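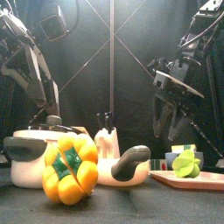 Ánh Thái objected at the first reading of our plan that a worktop is never laid out for the cook alone, and that a study which timed only the cutting and the filling of the pot would miss most of what people do between the two. The objection was accepted, and the present section is organised accordingly. It deals with the arrangement of the cooker, the board and the vegetable before any preparation begins, and leaves the cooking itself to Section 5.

4.2 Placing of the pot and the board

Figure 3. A starting layout with a white pressure cooker on the left, a toy yellow bell pepper in front of it and a pinkish wooden cutting board, on a black tablecloth.

The layouts were drawn up from visits to households in Emberg and Coltitz, carried out in June of the preceding year. During these visits 60 households were asked to set out what they would need for a simple vegetable dish and to leave everything where it stood. The resulting record comprises 324 layouts, several of them from the same kitchen on different occasions. Two features recur. The pot is commonly put down first and is seldom moved afterwards, and the board is given the side of the cutting hand. Vegetables have no such settled place. They are left near the pot, near the board or, in smaller kitchens, on whatever surface is still free.

The third feature matters most for the present study. When a vegetable stands in front of the pot, as in Figure 3, it has to be carried sideways to the board and then back again in pieces, so that the same short distance is covered twice. Vương, in an earlier survey of shared kitchens, treated this as a fault of arrangement. We are less certain. Several of the households visited preferred to have the vegetable in front of the pot as a reminder of what was still to go in, and accepted the longer path for that reason.

A pressure cooker places further demands on the space about it. The lid must be lifted clear and put down somewhere, and a long handle takes up room which is easily overlooked when the table is first laid. In the household record, a handle turned towards the cook was often shifted before cutting began. A handle turned to the side was usually left alone – although it then reduced the room available for bowls and lids at that end of the table.

Toy vegetables were adopted for the layout work after a short trial with fresh produce. Fresh peppers vary in size and do not keep, and a layout that is to be repeated over several weeks requires pieces of constant shape. The choice has its cost. A toy pepper gives no information about seeds, trimmings or juice, all of which affect where a cook wishes the board to be. Findings on waste and wiping down are therefore drawn from the household visits alone.

The Brolimov scheme was used to describe each layout. It records the order of objects from left to right and from front to back, and notes whether any object must be moved before another can be reached. Each layout was described by two readers working separately. Where their accounts differed, the difference most often concerned depth: one reader would place a vegetable in front of the pot and the other beside it. Such cases were kept in the record with both readings.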